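Sorting and Feeding by Hand and by Belt
Course handout, Unit 4: Setting out a small work table
Ponesdale Centre for Adult Learning
Prepared by Nayara Brito

Welcome back, everyone, and thank you for the good questions at the end of the last class. A few of you asked why we would spend a whole unit on how a table is laid out when the work itself takes place in a few seconds, and I promised I would put my answer in writing. So this handout is longer than usual - bring a cup of tea to it, and please bring the handout itself to the workshop in March, as we'll be marking it up together.

4.1 Before anything goes on the table

Most of the trouble I see in small packing rooms was there before the first carton was opened. Somebody found a table, somebody else put a bin on it, and from then on everyone worked around wherever the bin happened to land. When I started at Antunes, a spice packer with a staff of 27, we had a bench by the door that had been "temporary" for longer than I had been alive, and every person who used it had a slightly different sore shoulder.

Start with a bare surface and wipe it down. Then decide on the two or three spots where your hands will really spend their time, and mark those first. Everything else can be fitted in later.

4.2 Covering the surface

I'm very fond of brown kraft paper. It's cheap, it takes pencil, it doesn't glare under the lights, and when it gets grubby you peel it off and start again. A roll for the practice room costs us 42 dollars and lasts the whole term, even with the amount of doodling that goes on (you know who you are).

Pull the paper tight and fold it under at the near edge so that sleeves don't catch it. Tape the underside, and smooth from the middle outward. If you get a bubble, lift and try again, as a bubble in the morning is a tear by lunchtime.

4.3 Marking out

Masking tape makes a good grid, and a coloured one is easier on the eyes than the plain cream sort. Your squares don't need to be perfect. We're after a shared way of speaking: if I say "second square in, front row," everyone at the table should reach for the same place.

Run the long strips first, from side to side, then the short ones. Press them down with the side of your thumb. Leave a little tail at the end of each strip so you can lift it later without scratching at the paper with your nails.

A note for those who did the reading: the Skakar method in your course pack uses numbered squares. I've taught it both ways, and for a table this size I find the numbers more bother than help. Use them if you like them.

4.4 Bins

A bin for picking should be open at the top and shallow enough that you can reach the bottom without bending your wrist hard. Look for a front wall that slopes or dips, and try to get a pale inside if you can. Dark pieces on a dark floor vanish, and by mid-afternoon tired eyes will miss them every time.

Please don't fill the bin to the brim. At Jorkel, where I spent two winters, the morning count was 851 pieces and the manager wanted every last one on the bench by eight. We spent more time picking them up off the floor than we did sorting them.

4.5 Placing the bin and the belt

Bins and belts should be set out as a pair, so that the path from one to the other is short and has nothing standing in it. I like the bin to one side and the belt running lengthwise next to it, and our practice blocks are kept to strong colours for the same reason I go on about pale bins: a yellow cube and a purple one show up beautifully against a white bin floor, even with a bit of shadow falling over the yellow. Before you place your first piece, check that the green belt is clear from end to end, then look along the metal side rail for anything that might snag. Cables belong along the back, against the wall, where no one's elbow will find them.

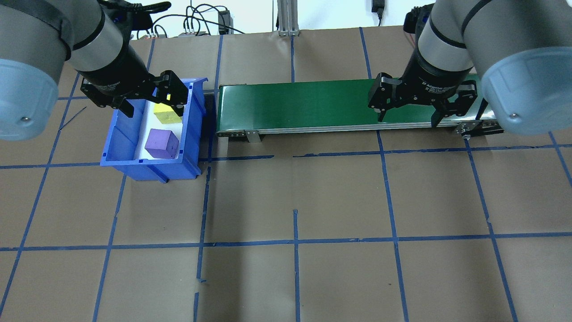

4.6 Practice for the workshop

Work in pairs. One partner lays out the table from a sketch and the other stands back and watches, without helping (harder than it sounds!). Then change places. Try it first with the bin on the left and then with the bin on the right, and write down which you preferred and where you felt the stretch.

When you have a layout you both like, trace the foot of the bin in pencil on the paper so it can go back to the same spot after cleaning.

Bring to the workshop: a pencil, a roll of masking tape, your sketch from Unit 3, and flat shoes. The practice room is booked under code 3879 if you'd like to come in early and have a go on your own. I'm usually there from nine, and the kettle is on the shelf behind the door.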